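Freitag, abends

Budgetrunde auf Montag verschoben, damit bleibt das Wochenende für die Liste. Stand heute früh: zwei Angebote für den zweiten Arbeitsplatz, eines von Pralance, eines von Fosomum. Kontogiannis hat abgesagt, Lieferzeit angeblich nicht planbar. Schade, deren Steuerung wäre mir am liebsten gewesen.

Pralance bietet Arm, Controller und Montageplatte als Paket an, Wartung im ersten Jahr inklusive. Fosomum ist beim Arm günstiger, rechnet aber Kabelsatz, Not-Halt und Inbetriebnahme einzeln ab. Zusammengezählt liegt die Differenz bei 113 Euro zugunsten von Fosomum. Dafür lohnt sich keine zweite Ersatzteilhaltung. Jui-lin Kwan sieht das anders und verweist auf die Wiederholgenauigkeit im Datenblatt. Für Schiebeaufgaben mit Spielklötzen brauchen wir die nicht. Für das Stecken im Herbst vielleicht doch. Offen.

Vormittags Verbrauchsmaterial durchgegangen. Schrauben für die Lochplatten: 100 Stück bestellen, die Restkiste ist fast leer und die Hälfte davon hat das falsche Gewinde. Passmarken drucken wir weiter selbst, auf Weiß, matt. Die laminierten haben im Juli unter der Deckenleuchte gespiegelt, die Erkennung fiel dauernd aus. Kosten vernachlässigbar, trotzdem eigene Zeile, sonst fragt die Buchhaltung wieder nach.

Arbeitsfläche: Ahornbrett bleibt gesetzt. Kwan hatte eine beschichtete Platte vorgeschlagen, billiger und einfarbig. Gegenargument: Die bisherigen Läufe stammen alle vom Ahorn, und ein Wechsel des Untergrunds mitten in der Reihe macht den Vergleich wertlos. Zwei Bretter aus derselben Charge angefragt, eines für den neuen Platz, eines als Reserve. Antwort steht aus.

Nachmittags Ena am ersten Platz laufen lassen, 8 Durchgänge, davon 4 verwertbar. Bei den übrigen Abbruch durch Zeitüberschreitung, Ursache vermutlich im Netzwerk. Switch auf die Liste gesetzt, niedrige Priorität, erst die Logs lesen. 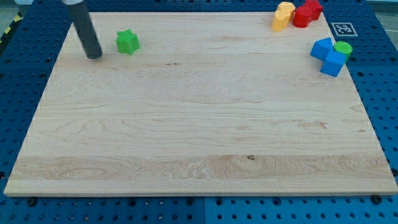 Arbeitsplatz 1, Ahornbrett auf blauer Lochplatte, Stabspitze links neben dem grünen Stern.

Zur Anordnung für den zweiten Platz: gleiche Lochplatte, gleiche Farbe. Blaue Würfel auf blauem Grund sind am Rand des Bretts ein Problem für die Segmentierung, das würde ich aber lieber in der Software lösen als mit einer grauen Platte. Klötze einen vollen Satz nachkaufen, dazu Sterne einzeln, falls der Händler das macht.

Noch zu klären bis Montag: Starkstromanschluss ja oder nein, Transportkosten bei Pralance (im Angebot steht nur »nach Aufwand«), Abschreibungsdauer. Kwan schickt die Zahlen vom Vorjahr. Tabelle liegt im Projektordner, Blatt 2 ist das gültige.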